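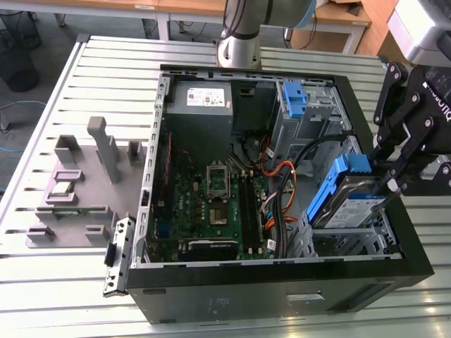

A hard drive in the gripper, lower drive bay, with the processor and memory parked in the gray fixture on the left.

I promised a few of you I would write up the money side of our two-arm bench, and then February came and went and so did most of the summer, so thank you for your patience and for the emails (even the slightly pushy ones!). I kept putting it off because the spreadsheet was embarrassing. It had 109 lines in it by the end, and when we started I would have told you with a straight face that we needed maybe a dozen. Two arms, two grippers, a table, a computer to run them, done. I had it all written on the back of a Bromard catalog, and I wish I still had that catalog so I could show you how confident my handwriting was.

For anyone new here, we take in retired office desktops at our little shop in Clamier and strip them or rebuild them, depending on what shape they come in. The bench is our try at having robot arms do some of that, starting with drives, memory and processors. We call it the Dreria project, after the street the shop used to be on.

So, the budget. The arms ate 70 percent of it, and I think that is the number that surprises people least. They are the thing you picture when you picture a robot, and they are the thing with the long quote and the salesperson who calls you back the same afternoon. If you're planning one of these yourself, you will spend weeks comparing arms, and I don't want to talk you out of it, because reach and payload do matter and it's also just fun. I had the brochures next to my bed for a while.

What I would do differently is start from the computer on the table. We lay the tower flat on its side with the panel off, so everything the arms need is facing up, and that one choice drives a lot of the shopping. It decides how much table you need, how high the arms should sit, and how far over they have to reach to get at a drive bay on one side and a memory slot in the middle. I priced our arms first and then went looking for a table to suit them, and we ended up sending one table back. Farías, where we bought it, were very decent about that, but freight on a heavy table is freight on a heavy table, and it went both ways.

The second table is the slatted aluminum one, and I love it more than a grown adult should love a table. You can bolt things down wherever you like and then change your mind. We have changed our minds a great deal. If your budget has a line that says "table" and the number next to it looks like the price of an office desk, please go back and look at it again - you want something that stays put when two arms are moving over it, and that gives you somewhere to fasten things.
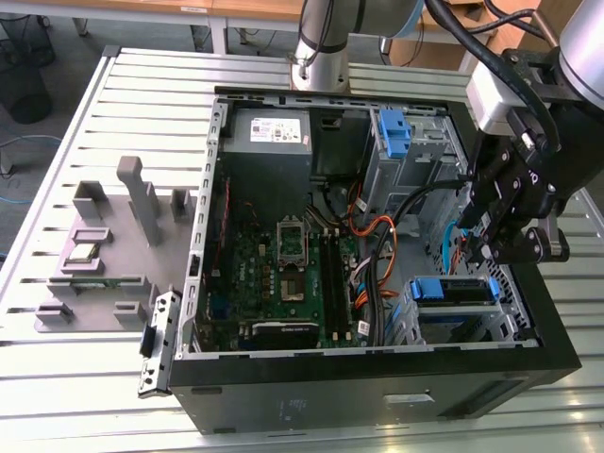 Posted by the Dreria bench blog | Aug 31, 2026 | Filed under: Costs, Planning, Workbench

Now for fixtures, where I got things most wrong, and where I think the cheapest good advice is. The gray printed piece to the left of the tower is our parts fixture. The processor sits in its own recess and the memory module lies in a long holder just below. In my first budget this was written down as "tray," with a price that I had more or less taken from a kitchen store.

A tray doesn't work for us, though. The arm wants the part in the same spot every time, turned the same way, with room around it for the fingers. So we printed one, and the pocket was a bit tight, and we printed another, and so on through five full versions before we got to the one we use now. The plastic itself cost very little, and I could cover it out of the coffee money. The time was the expensive part! Each version meant an evening of drawing and a night of printing, and then a morning of finding out what I'd missed. If I were doing the budget again, I'd put in a line for fixture design and I'd make it bigger than felt polite.

The same goes for fingers. A hard drive is a nice friendly brick of a thing to pick up. A memory module is thin, and a processor is thinner still and you really don't want to drag it across anything. We bought the grippers assuming that what came in the box would handle all of them, and then spent a second round of money on finger parts and pads. Ask the supplier what the fingers cost on their own before you sign anything, and ask how long they take to ship. Ours had a lead time of 60 days, and I found that out after I had already told everybody when the bench would be running. (Sorry again to the friends who came by with cake.)

Cables deserve a paragraph too. I had a line for cables, one line, and I think it was meant to cover everything from the power strips to the network. Cables have to travel along the arms out to the grippers, with enough slack to bend and not so much that they flop into an open computer that is already full of wires of its own. We bought the wrong length twice. We also bought a bag of straps that was supposed to last a year and was gone in a month, and I have no idea where they all went.

Then there's the stock of practice machines, which I had as zero, on the theory that we're a shop full of old computers and so they'd be free. They are free in a sense, but every tower that lives on the bench is one we aren't selling, and you want several of the same kind so you can keep working when one gets a bent pin. Write down what you would have sold them for. It isn't a huge number for us, but it is a number, and it made our books look a lot more truthful once it was in there. I'd also set aside some spare memory, some spare drives, and more spare processors than you think, and keep them in a box with a lid and a label so they don't wander off into customer jobs. Ours wandered.

A few people have asked whether they should buy one arm now and add the second later. I can only tell you about our bench. We bought both together and got a slightly better price, and the second one sat in its crate for quite a while, which stung a bit every time I walked past it. If money is tight, I'd lean toward one arm, a proper table, and a fat fixture line, and leave enough room on the table for the second. Measure that room with the tower lying down, please, and with the fixture beside it, and with somewhere for a person to stand and reach in.

I'm putting together a cleaned-up copy of the spreadsheet with our prices taken out and blank columns for yours, and I'll post it when I've fixed the tab where I added the shipping twice. Next up after that is a post on screws, which I have strong feelings about. If you have built something like this on a small budget, tell me in the comments what your forgotten line was. I'm especially curious whether anyone has found a good cheap source for gripper pads, as I'm down to my last packet and the order page still says six weeks.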